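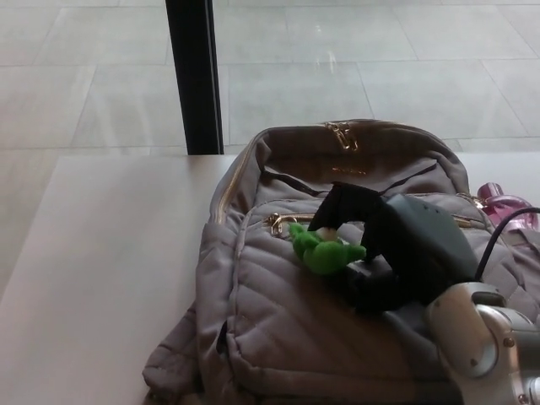 Packing a quilted backpack for day trips, what goes where?

Posted in Bags, Packing & Travel
Friday, January 6, 2023

Hi all, hoping someone can help as I'm going round in circles. Got a quilted backpack for Christmas, greyish brown, gold zips, one big main bit and a front pocket with its own zip across the top. Lovely soft thing. Love it. Can't pack it.

Problem is it has no shape of its own. Stand it up, it slumps. Put the heavy stuff in and the bottom sags and everything else slides down after it. By the time I'm at the station my keys are under my lunch and the front pocket bulges so much the zip goes stiff on the corner.

What I carry most days: purse, keys, phone and charger, water bottle, sandwich box, cardigan, small umbrella, a paperback. Plus whatever my daughter hands me at the gate, normally a soft toy, and it has to come home again or there's trouble. Train is 13 minutes so I'm not unpacking and repacking on the way, I just need to be able to get at things standing up.

Also, second thing, the quilting. It's got creases at the edges where it was folded in the box. Do they drop out or do I need to do something? Don't want to iron it and end up with a shiny patch. Label inside says wipe only, nothing else usefull.

Thanks in advance. Typing this on my lunch so sorry if it's a ramble.

Posted by marrowfat_jen
5 people are following this

Eusebio Villanueva
Member since September

Had a similar one for years, a Tirnano, same sort of squashy quilting. It can be done. You need to give it a back.

Lay the bag down flat on a table, straps underneath, front pocket facing up. Open the main zip all the way round, not just halfway. Much easier to see what you're doing than stuffing it from the top while it's hanging off a chair.

Then, in this order:

Paperback first, flat against the back panel. If you're between books use a bit of stiff card cut to size, cereal box doubled over and taped is fine. That's your back. Stops the slump.

Sandwich box on the bottom, on its long edge if it'll go.

Bottle upright at one side, umbrella upright at the other. They act like posts. Bottle lid up obviously, and check it.

Cardigan rolled, in the gap between. Not folded. Rolled it fills whatever space is left and you can pull it out without the rest coming too.

Charger in a little pouch or an old sock on top of the cardigan.

Front pocket is for thin things only. Keys, travel pass, tissues, purse if it's a slim one. If you can't run the zip shut with one finger there's too much in there. That stiff corner you mention is the fabric being pulled sideways, and that's how zips go. Mine went. Repair was more than I wanted to pay and the man at Pillay's did it in a slightly different gold, which I noticed every single day after.

Soft toy goes in last, right at the top of the main bit. It squashes, it stops the charger rattling, and it's the first thing you see when you open up so it's not left on the train.

Then close it, stand it up, give it a little shake and see which way it falls. Forwards means too much in the front pocket. Sideways, swap the bottle over or move the sandwich box along.

Creases I'd leave alone. Stuff it with a towel overnight, zips shut, somewhere warm but not on the radiator. Mine took a few nights.

Marked as helpful by marrowfat_jen

tuppence164

get a bag organiser. one of those felt insert things with pockets. done. got mine off the market, £5, lifts straight out when you swap bags.

only thing is measure the inside first, not the outside, quilted ones are smaller inside than they look because of the padding. I bought one too wide and it buckled in the middle and was worse than nothing

Clavier

Agree with most of what Eusebio put but not the book against the back. Fine if it's a paperback, but a hardback digs in when you bend down, and the corners rub the lining. I did that to a Feserberg rucksack and the lining went through before the outside had a mark on it. Card is better. Round the corners off with scisors.

Would also say don't put keys loose in with a phone. Clip them to something. If there's no loop inside, a safety pin through the seam allowance (NOT the lining itself) with a small clip on it works ok.

On the creases: steam. Not an iron. Hang it in the bathroom while someone has a shower, door shut, then stuff it and leave it to dry properly with the zips open. Keep your hands off the quilting while it's damp, the padding can shift between the stitch lines and then you've got lumps. Test it first if you're not sure what the outside is made of, damp cloth on the underneath where it won't show. If it leaves a ring don't steam it, just do the towel.

And gold zips, don't use metal polish on them. Dry cloth. If the finish is only a thin coat, polish takes it off and you get silver showing on the pull where you hold it.

Stiff corner might not be overpacking btw. New zips can be tight. Run a bit of plain candle up and down the teeth, wipe off the extra, open and shut it a few times while the pocket's empty. If it's still sticking empty then it's the zip and I'd take it back while you've still got the reciept.

marrowfat_jen

Thank you both (all three!). Tried it empty and it still catches a bit on the corner so candle tonight. Towel is in. Will do the card back at the weekend, have plenty of cereal boxes.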